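# Two-armed plate racker set for longer trial at Brerach

A pair of robot arms that puts plates into a rack will be tried out for a second spell at the Plollness kitchen workshop in Brerach, starting in February.

The system is called Lernidon. Its job is a small one by kitchen standards. It picks up plates lying on a table and stands them on edge in a basket, ready to be carried to the cupboard or the servery. Plollness, which fits out small canteens and care home kitchens, wants to know whether a machine could take over that part of the work at quiet times of day, when there is often only one person on.

The first spell ended last month after more than six hours of running, spread over several sessions. In that time the arms were given 129 plates to rack. The company says most went in at the first attempt, some needed a second or third go, and two were dropped. One of those broke. Plollness has not given a full breakdown and says it won't until the second spell is over, as the way of counting a failed attempt was changed part of the way through.

The plates are not a matching set. Staff at the workshop were asked to bring in spare crockery from home, and the result is a mixture of sizes, colours and rims. Iveta Havlíček, who runs the trial, said this had caused more trouble than anything else in the early sessions. A system that had learned to grip one kind of plate would close too early on a thicker rim, or reach for a patterned plate in slightly the wrong place.

"With a matching set we would have had a nicer number to show people," she said. "Most of the kitchens we work in don't have a matching set. They have what is left of four or five."

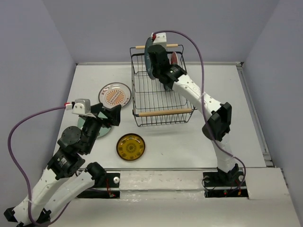 *One arm holds a plate over the wire basket at Brerach. Other plates lie on the table.*

A plate lying flat is awkward for a gripper. There is little to get hold of except the edge, and on a hard table the edge may be only a finger's width off the surface. The arms have to get under or around the rim, lift the plate, turn it upright and bring it down into the basket without hitting the side or the plate next to it. A person does this in about a second and usually while talking to somebody.

Lernidon is a good deal slower. Havlíček would not put a time on it for publication but said a kitchen porter would finish the whole table while the arms were still on the early plates. She does not expect the second spell to change that very much. Speed can be turned up, she said, but the drops came when it was.

The aim for February is to have the arms run for a whole afternoon with no one standing next to them. In the first spell a member of staff stayed within reach of the stop button throughout, and stepped in whenever a plate was held badly. That meant there was no saving in labour at all. It also makes the results hard to read, as a plate that was rescued might have gone in, or might have ended up on the floor.

Cost is another open question. Plollness has not said what a pair of arms would sell or rent for. It has had talks with Baláž, a catering hire firm, about leasing the equipment by the month, but both sides describe them as early. A hire firm handles a great deal of crockery and washes it all in one place, which would suit a machine that can't easily be moved. A care home kitchen is a different matter. Worktops there are short and always in use, and the table taken up by the arms is one on which somebody would otherwise be buttering bread.

There is also the matter of what happens on either side of the racking. The arms do not scrape plates, load a dishwasher, dry anything or put a full basket away. Someone has to lay the plates out and someone has to take the basket off when it is full. Havlíček accepts that this leaves most of the chore where it was. She said the team had chosen one step and meant to get it right before adding the next, which would probably be stacking bowls.

Gripping is checked close up as well as from above. The close view is used to judge whether the plate is standing straight between the fingers before it is let go. Shiny glaze has been a nuisance here. A bright spot from the overhead lights can hide the line of the rim, and the workshop has changed its lamps once already. Plates with painted decoration were expected to be a problem too but have given less trouble than plain white ones, which tend to disappear against a pale table.

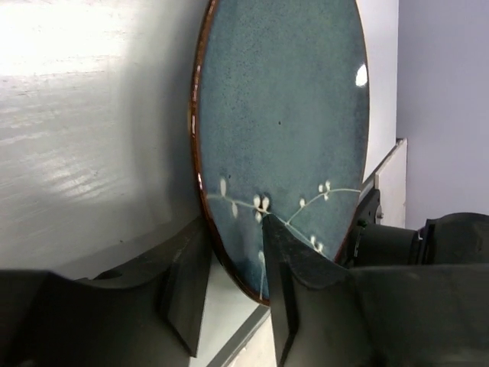

Kibet Masanja remains to be convinced. He said racking clean plates was the part of the washing up that staff minded least, and that if money was going to be spent on a machine he would sooner it dealt with roasting tins. He also asked who would be expected to clean the arms themselves, and how often, given that they would be working over crockery people were about to eat from.

Havlíček said that was a fair question and that there was no finished answer to it. The grippers can be wiped down, but the joints and cables can't be washed in the way that kitchen equipment normally is, and a cover would be needed before the system went anywhere near a working kitchen. A fabric sleeve has been tried. It got in the way of the elbow joints and was taken off again. A thinner one is on order and should arrive before the trial restarts.

On the roasting tins she was less hopeful. Heavy, greasy and oddly shaped items are well outside what the arms can manage at present, and she did not think they would be on the list for a good while.

Masanja said he would be willing to see the system used at a servery where plates go out and come back all day. He thought it might be some help to people who find repeated bending and lifting painful, provided it did not end up with those same people standing beside it all shift in case it dropped something. He asked for the number of times a person had to step in to be published alongside the number of plates racked. Plollness has agreed to do that for the second spell.

Some changes have been made since the last sessions. The finger pads have been replaced with a softer material, and the basket is now fixed so that it doesn't creep along the table when a plate catches one of the wires. The order of work has been changed as well, with the far side of the basket filled first so that the arm is not reaching over plates that are already in. Havlíček said the fixed basket had made the biggest difference in bench tests, and had cost next to nothing.

Side plates will be added in February, along with a few deep-rimmed pasta plates that defeated the system last time and were quietly left out of the count. Cups and glasses will not be included. Staff have been asked not to bring in anything they would be sorry to lose.

The workshop will be open to trade visitors on some afternoons during the trial, from 2 pm. Places are limited by the size of the room and should be booked through the Plollness office in Brerach. Visitors will be asked to stay behind the marked line while the arms are moving.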